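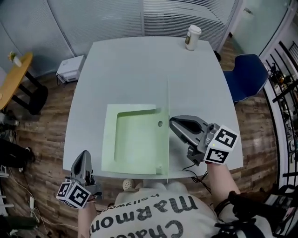
Notes for the Althorpe talk, July 2021

(Slow down. Ross MacKinnon timed me in the kitchen and I finished six minutes early, mostly by forgetting to breathe.)

## Opening

Good evening, everybody, and thank you for having me back. Last time I talked for so long that the tea urn had been washed and put away before I sat down, and I'm still sorry about that. Tonight is family papers: the letters, the school reports, the deed to a house that was sold before you were born. I want to talk about how to get them into some kind of order without losing your whole summer (or your temper with your brother).

Ask for hands: who has a box? Who has a box they haven't opened? Wait for the laugh, it usually comes.

## My aunt's trunk

When my aunt Heidrun Oberholzer moved out of her house on Eberhard Street, she gave me a trunk and said there were "a few bits of paper" in it. There were 800 letters, as I found out over one long, cold February. Most were from her sister, and most of those were about the weather, the price of shoes, and a man at church whom neither of them could stand.

I did what I think a lot of people do. I sat on the floor and read them. I read for three evenings, cried a little, called my cousin twice, and at the end of it I had exactly the same mess, only now it was all over the rug.

**Pause here. Let them think about their own rug.**

## Sort first, read later

So please, sort before you read. I know how hard it is, the handwriting pulls you right in. Give yourself a rule. Mine was that I could look at the date and the signature and then the letter had to go on a pile. If something was too good to put down, I stuck a slip of paper in it and came back after supper.

Start with big piles. I went by person and then by decade. Ross went by house, which suits his family much better, as they moved every couple of years and everybody remembers things by which kitchen it was.

Undated letters get their own pile. Don't fight with them on the first day. You'll be surprised how many of them find their place once you know who was sick and who had just had a baby.

## Folders and boxes

- Take out rubber bands, paper clips and pins. Go gently if they've rusted.
- Unfold letters if they'll open easily. If they crackle, leave them alone and ask someone who knows.
- Pencil only for labels, and on the folder, please, never on the letter!
- Don't stuff the folders. I did, and had to redo all of the 1950s.
- Not the attic, not the basement. A closet shelf in the middle of the house is lovely.

(Somebody will ask about plastic sleeves. Say: fine for a few special things if they're the archival kind, too expensive and too heavy for everything.)

## Writing down what you know

Skip to this if running late, it matters most to me.

Put a page in the front of every box saying who these people were. Full names, nicknames, who married whom. My aunt wrote to somebody called Pidge for 20 years and I still can't tell you who Pidge was. I could have asked in time for her to answer, and I was busy with the rubber bands.

## Close

Read the shoe letter, second paragraph only. Thank the library. Handouts are by the door, and I'm happy to stay for questions until they turn the lights off.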